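Keeping the Brollov pair running: my project report
Thirumalai Rodrigues
Giledlow workshop, second-year project

My job this term was the hand-held grippers. Other people on the course got to train things and show off graphs, and I got the spanners, which suited me fine! We have one pair, a left and a right, which everybody calls the Brollovs after the group that drew up the parts. You hold one in each hand, do a household task, and the recording is used later for teaching the arm over at Skikmont. My report covers how the pair is set up, what broke between February and June, and what I'd change.

Setting up

Each gripper has a cube on top with square markers on its faces, and the software works out where your hands are from those. So the cubes matter more than anything. If one has slipped round even slightly on its mount, the whole session is rubbish and you don't find out till the evening. I learned this the hard way in my first week (sorry, everyone).

My routine now goes like this. I wipe the cubes with a dry cloth, never a wet one, and look along each face for lifted corners. Then I give each cube a gentle twist, and if it moves at all I tighten the mount and do the calibration again. After that I open and close the jaws a few times with the readout up on the laptop. Fully closed should read 2 or less, and fully open on our pair is 165. Those are just raw sensor counts, so don't expect them to match anybody else's.

Last of all I do the cables, with the person who'll be recording already holding the grippers. I get them to reach down to the floor and out to both sides, and I watch for anything pulling tight. It looks a bit like a keep-fit class.

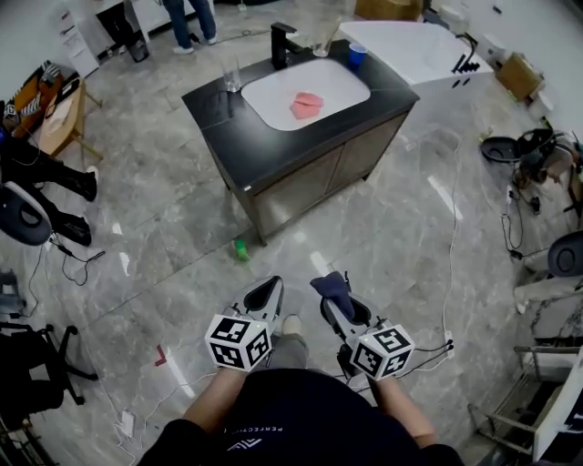
Both grippers held out in front by the sink unit, marker cubes fitted.

The sink corner is the hardest spot we've got, mainly for the cabling. The floor is shiny tile and a cable slides about on it very easily, so a loop that was safe at the start of a take can be round your ankle by the end. I tried taping everything down and got told off about the sticky marks. What I do now is leave more slack than feels sensible and stop between takes to straighten it all out.

What went wrong

The right gripper was the troublemaker. From the log, we did 959 takes over the whole project and lost 6 of them to the right jaw sticking halfway. I blamed the spring, swapped it, and it stuck again the next day. The real culprit was a tiny burr on the slider. Ten minutes with fine wet-and-dry paper and it has been lovely ever since.

The other repair was a cable connector on the same side, which kept dropping out when the wrist turned. Stetsiuk sent a replacement with a longer sleeve and I added a loop of slack with a cable tie. I'd do that from new on the left one too, only I ran out of time.

What I'd change

A pin through each cube mount, please, so it can only go on one way round. Also a spare slider for each side, kept in the same box as the grippers and not in my rucksack.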